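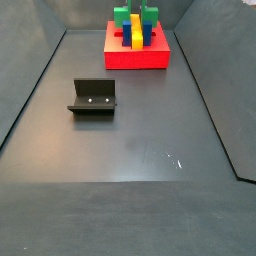

**Figure 3.** Saturated red beside muted blue-grey: a red block holding coloured wooden pieces, with dark slate-grey floor and grey walls.

## 4. Grey, and what it is called when it is for sale

The previous section dealt with reds, and dealt with them quickly. Reds in our corpus behave well. A catalogue reader who meets the word "brick", "poppy" or "pillar box" has a fair idea of what will be on the wall by teatime, and the four catalogues broadly agree with one another about which end of the range each word belongs to. The block in Figure 3 would be sold as a red by all of them, and the only dispute would be over which vegetable to name it after.

Grey is another matter. Of the 3,000 paint names we collected from Plarnico, Zumeo, Lumenta and Sutier, the greys were the largest family and the one least likely to admit to it. Plarnico avoids the word "grey" altogether in its interior range, though it allows it on garage doors. Zumeo uses it freely but always with an escort ("Reluctant Grey", "Tuesday's Grey", "Grey, Mostly"). Lumenta prefers weather and Sutier prefers geology, with a late and unexplained turn towards fish.

### 4.1 Three ways of not saying grey

We sorted the grey names by hand into three types. The sorting was done twice, with a month between, by which time both coders had forgotten their earlier reasoning and had to be argued back into it.

*Material names* borrow from a thing that is grey: slate, pewter, flint, ash, lead. These are the oldest type and, as we shall see, the only one that does any work. They have a drawback for the seller, in that there are not many grey things, and most of them are either roofing or cutlery.

*Place names* borrow from somewhere that is grey on the day one visits. Harbours are strongly favoured, followed by moors. Sutier has a run of them along an unnamed northern coast, and it is possible to follow the chips from headland to headland without the colour changing in any way that we could detect in daylight.

*Mood names* borrow from a state of mind, usually that of a person sitting near a window. "Second Thoughts" (Lumenta) is a mid grey. "Patience" (Zumeo) is a slightly lighter mid grey. "Forgiven" (Plarnico) was withdrawn in August, when our collection was half complete, and we have kept it in the corpus out of respect.

A few names resisted all three types. "Mackerel Sunday" was coded as a material by one of us and as a mood by the other. After discussion it was coded as a place.

### 4.2 Matching names to chips

We then asked 40 adults to match grey names to grey chips. Each person worked alone at a table by a north-facing window, with one sheet of names and one tray of chips, and was told to take as long as they liked. Several took this as a challenge. All were native or long-settled speakers of British English, and all had bought paint at least once, a condition we added after the pilot, in which a student asked whether the chips were edible.

Material names were matched well above chance. People put slate at the dark end, ash at the light end, and pewter in between with a good deal of confidence. The slate choices were also the bluest, whichever maker's chip was in the tray. There is some comfort in this. The word has been attached to roofs and school desks for so long that the colour has soaked into it, and a catalogue writer who prints "slate" on something pale and warm will get complaints.

Place names did little better than guesswork, with one exception. Participants who had grown up near the sea put the harbour names consistently at the darker end of the tray. Those from inland put them at the lighter end. We suspect that the second group had mainly visited harbours on holiday.

Mood names were matched at chance level exactly, a result so clean that we checked the spreadsheet for errors. It had one, and mending it made no difference. What the mood names did produce was talk. People who had matched "flint" in silence would stop over "Second Thoughts" and tell the experimenter about a kitchen, a former husband, or in one case a boat. We had made no provision for recording these remarks and began writing them on the backs of the answer sheets, where they remain the most interesting part of the data set.

### 4.3 A note on blue

The boundary between grey and blue deserves its own paper, and Stamatopoulos has been promising one for some time. The difficulty can be put shortly. A muted blue-grey of the sort on the walls in Figure 3 is called grey by most people when it stands next to something strongly blue, and is apt to be called blue when it stands next to something brown. The catalogues make full use of this. Zumeo prints its blue-greys on a facing page to its browns, under the heading "Blues", and prints two of the same chips again, under different names, among the greys. The prices also differ. We put this to the company and received a colour card by return of post.

Beside a saturated red the question hardly comes up. Given a red sample and a blue-grey one together, our participants had a great deal to say about the red and described the other as "the background" or "the grey one". This should worry anyone who names greys for a living. It also bears on the method used in Section 3, where reds were shown against a mid-grey card on the assumption that the card would be ignored. The assumption was sound, and the card (Evangelia Stamatopoulos informs us, having bought it) was called "Unforgettable".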